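格里斯特洛德比

格里斯特洛德比（Gristlow Derby），又称“河口德比”，是格里斯特洛（Gristlow）与格拉特洛（Graltlow）两座相邻港镇的足球俱乐部之间的比赛。两队长期处于地区联赛的中下游，各自的成绩乏善可陈，这项对抗的名声却远远超出了它们在积分榜上的位置。当地报刊惯于称之为“沿海最古老的德比”，这一说法的依据相当薄弱，详见下文。

名称

“德比”一词何时开始用于这两队的比赛，没有可靠的说法。早期的赛程表只写对阵双方，比赛报道里也没有任何特别称呼。格拉特洛一方的球迷通常拒绝使用“格里斯特洛德比”，理由是这个名称把客队抹掉了；他们主张的“两镇德比”在格拉特洛以外几乎没有人用。“河口德比”是后来由地方电台推广的折中叫法，地理上也不太准确，因为格里斯特洛的球场离河口尚有一段距离，站在看台最高处也看不到水面。

起源

通行的故事是这样的：两镇的码头工人为争夺一段泊位的使用权发生纠纷，双方约定以一场足球赛决定归属，格里斯特洛获胜，从此结怨。这个故事见于俱乐部纪念册、球场外墙的说明牌以及几乎所有的赛前报道，但各个版本在细节上互相矛盾。有的说比赛在沙滩上进行，有的说在牧场；有的说格里斯特洛赢球，格拉特洛的纪念册则写成平局，并称对方事后毁约。

地方史研究者多萝西·约曼（Dorothy Yeoman）查阅了港务登记册，没有找到任何关于泊位争议的记录。她认为这个故事很可能是从另外两个港镇的传说移植而来，最初出现在一篇为筹款而写的小册子里，作者本人并未声称它是史实。约曼的文章发表以后，格里斯特洛俱乐部把说明牌上的“史载”改成了“相传”，其余文字一概未动。

“最古老”的说法同样经不起推敲。它的前提是把码头工人的那场比赛算作第一届，而那场比赛是否存在都成问题。若以两家俱乐部正式成立后的首次交锋为准，沿海至少还有4组对抗的历史更长。

球场

格里斯特洛的主场为帕雷德斯球场（Paredes），得名于捐出土地的一家鱼品加工厂。球场的官方容量历来有争议，俱乐部长期沿用的数字包括了一段已经封闭的土坡看台。格拉特洛的主场马拉诺球场（Malano）条件更差，客队更衣室与器材间共用一道门，西侧看台仅有400个座位，其余均为站席。

马拉诺球场的草皮常被客队用来解释失利。格里斯特洛的历任主教练几乎都抱怨过场地倾斜，称下半场攻向北侧球门的一方占有明显便宜。俱乐部自行公布的测量没有说明方法，也没有标出测量点。就现存的比分来看，北侧球门下半场的进球并不比南侧多，不过早年的记录大多不注明进球方向，样本有限，两种结论都不宜说得太满。

历届交锋

两队的交锋总数没有统一口径。格里斯特洛俱乐部把友谊赛、慈善赛和战时的混编赛全部计入，因而得出自己大幅领先的结果。格拉特洛俱乐部只承认联赛和杯赛，在这一口径下双方相差无几。地区足协从未公布过官方统计，赛前报道引用哪一组数字，大体取决于记者当天坐在哪一边的看台。

单场最大比分也有类似问题。格里斯特洛常提到的9球大胜出自一场杯赛预选轮，当时格拉特洛因多名主力缺阵而派出了预备队，俱乐部方面曾申请延期，未获批准。这场比赛在规则上有效，把它当作两队实力差距的证据则难以成立。

上座人数纪录为1228人，同样由格里斯特洛方面提供。该数字来自售票存根，不包括持会员证免费入场者，因此实际人数可能更高；但存根原件已经遗失，现在能见到的只有一份抄件，抄写者未署名。 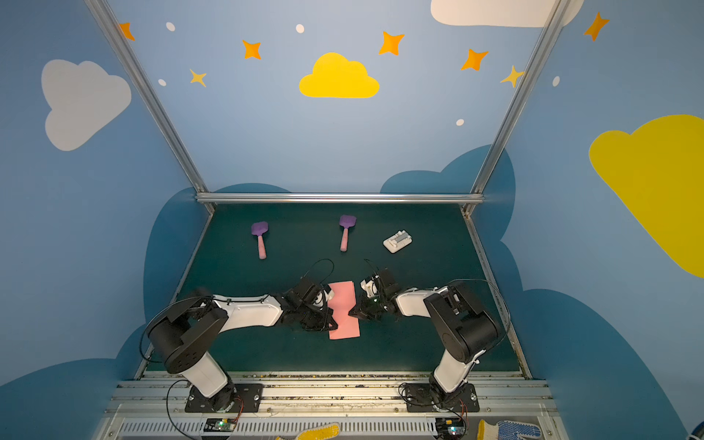 交锋中最受争议的一场是通常所称的“围巾之战”。比赛在1月举行，补时阶段格里斯特洛攻入唯一进球，格拉特洛球员认为此前已有犯规，围住主裁判申诉。随后的混乱中，一名格里斯特洛替补球员与一名格拉特洛替补球员在边线附近争夺一条球迷扔进场内的围巾，两人各捏一头，和图中两只夹爪在台面中央同捏一块粉色布料的样子差不多，只是当时谁也不肯松手。赛后报道把这段插曲写成了群殴，有一家报纸甚至称有球员受伤送医。裁判报告的措辞平淡得多，仅记录两人各得一张黄牌。后来流行的“血染围巾”之说找不到任何同时期的来源，围巾本身据称保存在格拉特洛的会所里，但会所内先后展出过至少两条，颜色并不相同。

重要人物

比鲁特·彼得劳斯卡斯（Birutė Petrauskas）曾任格拉特洛俱乐部领队，通常被视为近年德比气氛回暖的推动者。她取消了主队球迷对客队大巴的“夹道欢迎”，并促成两家俱乐部统一客队票价。支持者把球场冲突减少归功于她，这一因果关系缺乏证明：同一时期比赛改到中午开球，周边酒馆尚未营业，客队球迷的人数也在下降。彼得劳斯卡斯在俱乐部会刊的访谈中说过：“我只改了票价和停车的地方，别的事情大家替我添上去了。”

为两队都效力过的球员为数不少，“叛徒”的说法大多出自赛后回忆录。两镇相距不远，许多球员白天在同一家船厂上班，转会往往由轮班时间决定。已知的转会中，没有一宗在当时引发过有记录的抗议。

奖杯

获胜一方可保管一座名为“泊位杯”的银色奖杯。奖杯底座上刻有码头工人比赛的年份，这一年份与俱乐部纪念册所载的并不一致。约曼认为底座是后配的，杯身原为一项划船赛事的奖品，原有铭文已被磨去，在侧光下仍可辨认出桨的图案。格里斯特洛俱乐部对此的回应是奖杯“具有象征意义”，未就铭文问题作出说明。

按照现行规则，平局时奖杯由上届得主继续保管。格拉特洛曾要求改为双方各保管半年，地区足协以该奖杯不属于官方赛事奖项为由拒绝受理。

评价

对这项德比的介绍多半强调其激烈程度，所举的例子则反复集中于“围巾之战”和码头传说。从纪律处罚记录看，两队交锋时的黄牌数与它们各自对阵其他球队时没有显著差别，红牌反而略少。有评论者据此认为，所谓世仇主要存在于宣传材料中。反对意见指出，处罚记录只能反映裁判看见并愿意记录的行为，看台上的敌意无从统计。

商业上的影响也常被夸大。两镇商会都曾声称德比日为本地带来可观收入，但所用的估算把平日的顾客也一并计入，且假定每名客队球迷都会在当地用餐。马拉诺球场附近可供用餐的店铺只有一家，比赛当天通常在下半场开始前打烊。

参见

地区联赛赛制
泊位杯
帕雷德斯球场
马拉诺球场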